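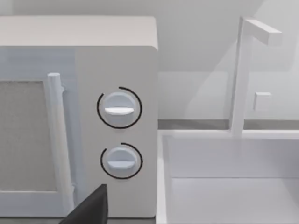
Cyrill Gasser wrote to us that he has read the same promise about tree planting from four companies in a row, and would like to know whether a single tonne of carbon has ever been taken out of the air because of it.

Home Topics Questions Newsletter Contact
Search this site Enter keyword Go

Carbon offsets: your questions

Do offsets work?
Some do. A good many don't, and from the outside it is hard to tell them apart. A scheme has to show that the trees would not have been planted anyway, and that is a claim about something that never happened. I have yet to read a project report that treats this as the difficulty it is.

What does the Muvska project claim?
That 734 hectares of upland will be wooded and left alone for a century. The map is good and the species list is sensible. The page on who pays for fencing after year 10 is half a page long.

Who checks the figures?
A verifier, paid by the project. Muvska uses Faulkner, who visited once, in April. They may well have done a careful job. I would feel better if the buyer couldn't see the bill and the seller didn't pay it.

Isn't something better than nothing?
People say this a lot. If the credit lets a firm put off replacing an old boiler, then the something may be worse. Ask what the firm's own emissions did over the same years. If that figure is missing from the brochure, write and ask for it.

What about fire and disease?
Most schemes hold back a share of credits as a buffer. At Clundeck the buffer was set before the dry summers, and has not been looked at again as far as I can find. Andri Tanner asked them for the working and got a leaflet.

Are cheap credits worse than dear ones?
Not always. Price tells you what somebody was willing to pay. Astel sells two grades from the same hillside, and I can't find the difference between them in either document.

How long must a tree stand before it counts?
Longer than most contracts run. Some of the carbon dioxide you put out today will still be there in 200 years, and parts of it in 2000. A contract that ends when the planting grant does is measuring a different thing.

Should I buy offsets for my flights?
I don't. If you want to give money to a wood, give it to a wood, and leave the flight in your own sums.

Can I send in a project for you to look at?
Yes, with the full report attached. Summaries go in the bin.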